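Zerkanar publishes bench rules for shared robot cells

October 2021 – Zerkanar has published a short set of working rules for benches where people and robot arms share the same room. The rules cover up to 21 benches at its Wemholm site and apply to staff and visitors alike.

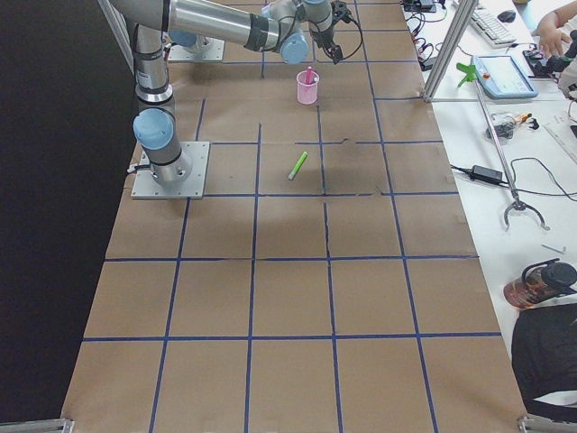
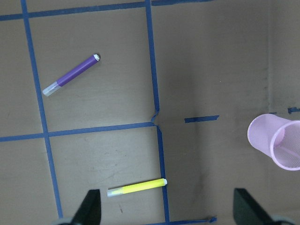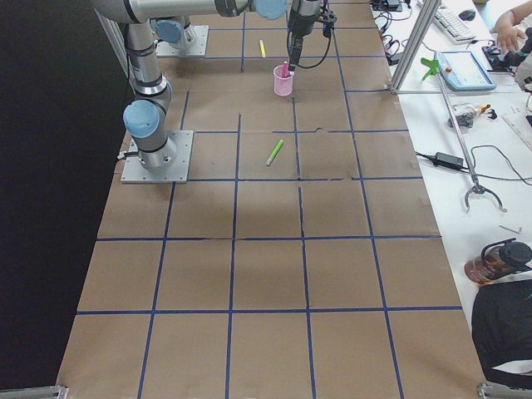 Pick-and-place work with pens and cups at Wemholm.

Under the rules, each bench is marked out in taped cells and the tape is checked before a shift. The teach pendant stays within reach of the operator. Anyone who needs to touch the work surface stops the arms first – a pause in the program does not count as a stop.

"Most of this was already habit," said Declan Horgan of Zerkanar. "Now it is written down."

The 12-page document was reviewed by Doherty and is free on request from Zerkanar.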